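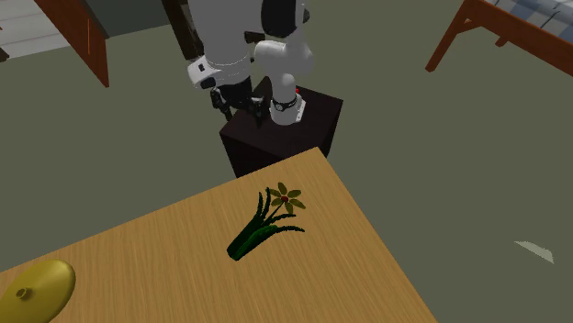 **To:** Rebecca Monti, Clandico
**From:** Zodwa Mnguni, returns floor, Stusen
**Re:** Automated sorting, progress to date
July 20, 2020

Rebecca,

You asked for a report without adjectives. I have managed most of one.

**Where we are.** The simulation stage is finished. Fulvio Marino ran the two-armed setup through 1,533 simulated sorts of the sort of thing our customers send back: artificial plants, pot lids, kitchen odds and ends. Hard goods went well. Lids with a knob are a gift, and I would ask the buyers to stock nothing else if I thought they'd listen. Artificial flowers are the problem child. The leaves spread, the gripper takes hold of some of them, and the rest go their own way. Fulvio has changed the approach angle so that the arm goes for the bound base of the bunch, and the latest batch is better. It is still slower than Gualtiero Negri, who has been sorting returns by hand for years and has let it be known that he is available for a rematch.

**What the floor thinks.** Opinions were collected mostly beside the coffee machine. The early worry was jobs. You put it in writing that no post on the returns floor would go during the grant period, and I pinned that letter up next to the shift schedule, where it has been read more closely than the schedule ever was. The worry now is duller and probably more serious: who gets moved, and to what.

Under the current plan the cell takes the first sort at bench two. That frees two people per shift from the part of the work that ruins wrists. They move to inspection and repacking, which needs better eyes and more patience, and pays the same. Several people have asked why it pays the same. I have no good answer and am passing the question up to you, as is traditional.

**Training.** Raffaele Dal Bello has put together a short course on stopping the cell, restarting it and clearing a dropped item. Everyone on the early shift has done it. The late shift starts next. The first version of the handout ran to 90 pages and was used to level a table. The new one is a single sheet, both sides, and people keep it in their pockets.

**What has gone wrong.** The Caputo conveyor is late, so the physical cell can't be fed at full speed when it arrives. We also underestimated the item list. We drew it up from what the catalog says we sell, and returns come back missing parts, taped together, or inside other returns. Gualtiero pointed this out in the first meeting. It is in the minutes. He has asked me to mention that it is in the minutes.

**Money.** Of the 2,000 paid hours set aside for training and floor trials, we have used 900. The rest should cover the late shift and the first weeks of live running, provided the conveyor turns up.

**Next.**

- Finish the late shift training
- Rebuild the item list with Gualtiero, from the real bins this time
- Agree on the new inspection roles in writing before anybody is moved
- Install the physical cell at bench two in September

The Faner site has asked to borrow our handout. I said yes — they can have the 90 pages as well, if they own a table.

Zodwa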